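Collecting Simulated Grasp Examples for the Mug Task
Lakcombe Manipulation Group - Guide for Data Contributors
Last revised 2026-06-07

Scope

This guide sets out how contributors are to record simulated grasp examples for the mug task. It applies to all sessions run in the Velero simulator and submitted to the Aasen training set. Physical trials are covered in a separate guide maintained by the Ciltside laboratory.

The training set currently holds 2,493 accepted episodes. An episode is one attempt, from the reset of the simulator to the release of the mug or the end of the time limit. Each episode contains the grayscale view from the gripper, the joint positions, the gripper opening and a written outcome label.

Before you begin

You will need a contributor account, the current Velero release and a hand controller that has passed the calibration check. Contributors who have not recorded since April must repeat the check before their first session. Older calibration files load without a warning but produce a small offset at the fingertips.

Read the session sheet in full. It states which mug model to use, which grasp type is wanted and how many episodes are still open for that combination. Please do not choose a different grasp type because it is easier to perform. The set already has a surplus of handle grasps and is short of rim grasps.

Step 1. Load the session

Open Velero and select the session number from the sheet. The simulator places the mug at a random position and angle and moves the arm to its starting pose. Confirm that the gripper view is live and that the recording light in the side panel is off. If the mug has been placed where the arm cannot reach it, select Reset. A reset made before recording starts is not logged as a failure.

Step 2. Plan the approach

Look at the overhead view first and decide where the fingers will go. For a rim grasp, one finger enters the mouth and the other stays outside, with the wall passing between them. Choose a section of the rim well away from the handle. The handle thickens the area where it joins the body, and a finger that closes there tends to slide.

Step 3. Record the approach

Press Record and wait for the tone before moving. Bring the gripper toward the mug at a steady speed. Small corrections are welcome and should not be edited out, as the learning system needs examples of recovery as well as direct approaches. Long pauses are a different matter - if you need to stop and think for more than a few seconds, end the episode and start again.

From this point you should work mainly from the gripper view. The model is trained on that view alone, and an operator who relies on the overhead view will make movements that the model has no means of explaining. At close range the mug will fill most of the view and part of it will be out of sight.
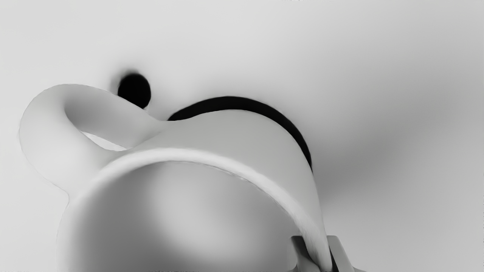

Figure 1. Gripper view for a rim grasp, with one finger inside the mouth of the mug and the other just outside the wall.

Check the position of both fingers relative to the rim before you close. The rim appears as a pale stripe between the outer wall and the interior, and it is the most reliable guide in a grayscale view. The handle can be harder to judge, particularly where a light surface lies behind it and the two tones are nearly the same. Do not use shadows to estimate distance. Lighting is changed between sessions, and a habit formed under one setting will not carry over to the next.

Step 4. Close and lift

Close the gripper in one continuous motion. When the contact indicator turns on, hold for one second, then lift straight up to the height marked in the session sheet. Hold again until the second tone. Lower the mug, open the fingers fully and withdraw before pressing Stop.

If the mug slips during the lift, continue recording until it has come to rest. Do not attempt a second grasp within the same episode.

Step 5. Label the outcome

Select one label from the list as soon as the episode ends:

Success: the mug reached the marked height and stayed there until the second tone.
Slip: contact was made, but the mug was lost during the lift or the hold.
Miss: the fingers closed without holding the mug.
Collision: a finger or the palm struck the mug hard enough to move it before closing.
Void: a fault in the simulator or controller, unrelated to the grasp.

Failed grasps are useful and must be submitted. Of the rim episodes accepted so far, 648 carry a label other than Success, and these are used to train the part of the system that predicts whether a grasp will hold. Only Void episodes are removed from the set.

Step 6. Review and submit

Play back each episode once at normal speed. Confirm that the gripper view runs without gaps, that the label matches what took place and that the grasp type agrees with the session sheet. Add a note if anything was unusual. One line is enough.

Submit episodes in batches of no more than 400. Larger batches are rejected by the upload service and must be divided by hand.

Common reasons for return

In the last review, 101 episodes were returned to contributors. Most had been recorded with the wrong grasp type or stopped before the fingers were clear of the mug. Returned episodes may be relabeled where the recording itself is complete. An episode that was stopped early must be recorded again.

Contacts

Questions about session sheets and labels should be sent to Halfdan Hedegaard. Controller and calibration faults are handled by Holger Haugen. Please include the session number and the Velero release in all messages.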